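Why Is Confetti So Hard to Clean Up?

Have you ever tried to sweep up confetti? I have, lots of times, and I always find one more piece a week later. Usually in my sock. So I decided to find out where confetti comes from and why it behaves the way it does, and I'm going to tell you everything I learned (well, the best parts anyway!).

Let's start with the word. "Confetti" comes from Italian, and in Italy it still doesn't mean paper at all. It means candy! Confetti are almonds with a hard sugar shell, and people give them out at weddings. A long time ago, at carnival time, people in Italy threw sweets at each other in the street. Later they threw little balls of chalk or plaster, and those could really sting. Ouch.

Paper came along in the 1800s, and it was a huge hit. It was cheap, it was light, and you could throw a whole handful at your uncle and he'd still be your friend. Some of the first paper confetti was made of leftovers, the tiny bits that fell out when holes were punched in big sheets of paper. Somebody looked at a heap of trash and thought - party! 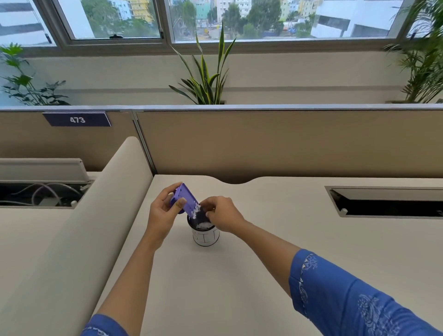

Little white bits dropping into a container.

Now for the floating part, my favorite. Drop a marble and it goes straight down. Drop a piece of confetti and it wobbles, flips, spins and lands somewhere silly. Gravity pulls on both of them, but the air pushes back. A marble is heavy for its size, so it shoves the air out of the way without much trouble. Paper is wide and flat and weighs almost nothing, so the air can slow it down and knock it sideways. Scientists call that push "air resistance," or drag.

You can test this with two sheets of the same paper. Crumple one into a tight ball and leave the other one flat. Hold them up high and let go at the same moment. They weigh the same, but the ball wins! When I tried it with my neighbor Vija Paulauskas, we kept going until we'd done 14 drops, and her flat sheet ended up behind the couch. It may still be there.

And why does confetti stick to everything? Static electricity. When some things rub together, tiny bits of electric charge move from one to the other. Rub a balloon on your hair and then hold it over some paper scraps. They'll jump right up! Your sweater and your carpet can pick up a charge too, and a scrap of paper is so light that even a weak tug can hold on to it. Dry winter air makes it worse, and a damp cloth helps pick the pieces up.

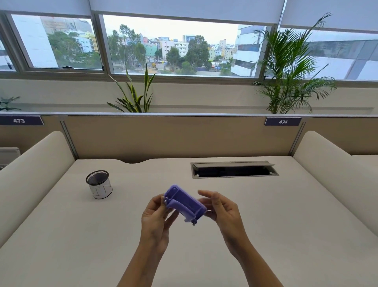 Can you make confetti without buying any paper?
Sure you can! Save old envelopes, scrap drawings and used wrapping paper, then punch or snip them into small pieces. Dry fallen leaves work too, and they're great for outdoors as long as you use leaves from the same place.

One last thing. The shiny plastic kind doesn't rot the way paper and leaves do, so I never throw it outside. It can wash down a drain and end up in a river, and fish don't need a party that badly.

My friend Wael Tawfik swears by a bowl and a lint roller for cleanup. I'm still finding pieces in my socks.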